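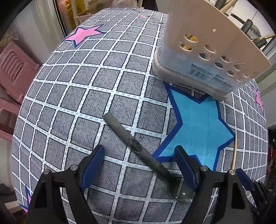 Small Utensils in a Small Room
Project report, Home and Space course, Wanura College
Odus group, Stojanovska Hall

1. Introduction

In Stojanovska Hall most of the students cook in the same room where they sleep. There is no kitchen drawer. Spoons, chopsticks and scissors are kept in cups, in plastic bags or on the window sill, and when somebody wants to cook, first they must search. Our group wanted to know if a simple plastic holder on a shelf can replace the drawer, and which utensils should stand in it.

We worked on the project from January to March. We compared how the residents store their utensils now, and then we tried two arrangements ourselves.

2. Method

We visited 22 rooms in our hall and wrote down every cooking and eating utensil that was outside of a closed cupboard. Plates, pots and cups were not included. For chopsticks we counted each stick as one piece, because single sticks without a pair are very common and we did not want to lose them from the list. The total was 123 pieces.

For the practical part we used a beige plastic holder with holes in the wall. The utensils were first put on a flat surface and sorted there. We used the bed for this. A desk would be better for the back, but in our rooms the desk is already full of books. 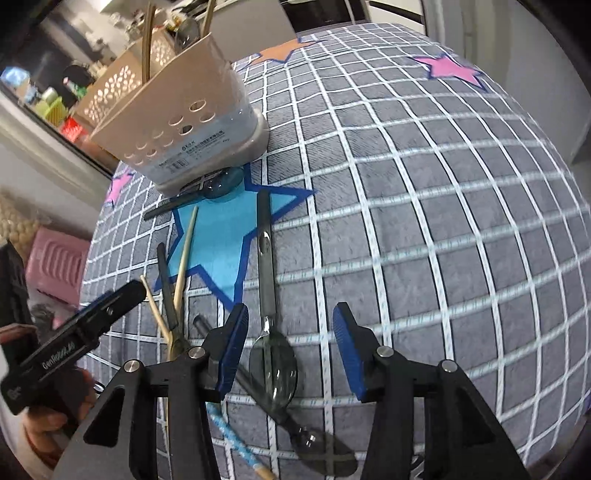 Figure 2. Utensils spread on the gray bedspread during the sorting. The beige holder is at the back.

In the first arrangement we grouped the utensils by type: all spoons together, all chopsticks together, and scissors separately. In the second arrangement we grouped them by length, with the long pieces at the back of the holder and the short ones in front. Each arrangement was used for two weeks of normal cooking. After every meal we wrote one line in a notebook about what was difficult to find or to put back.

3. Results

The arrangement by type was easier to remember, but it did not stay in order. A holder without inner walls lets the thin sticks slide between the spoons, and after three or four days the groups were mixed again. The arrangement by length stayed longer. It looked less logical in the beginning – one of us complained about it almost every evening – but the hand learned it quickly.

Black handles were a problem in both arrangements. When several of them stand together it is hard to know which one belongs to the spoon, and you have to pull out two or three. Chopsticks with a pattern were easy to match with their pair. Plain wooden ones were slower to match.

Scissors did not fit well in any arrangement. With the points down they took too much place, and with the points up we did not like to reach over them. In the end we gave them a hook on the side of the shelf.

4. Recommendations

The holder should stand at the front of the shelf, with free space above for the longest utensil. Single chopsticks should be matched once a month. We also recommend to keep only the pieces that were used in the last two weeks, and to put the others in a closed box.

5. Limits of the work

All the rooms are in one building and have the same shelf. We asked the Drovirham hall to join, but their residents share a kitchen on each floor, so their answers could not be compared with ours. Two weeks is also a short time, especially in the exam period, when many residents do not cook at all.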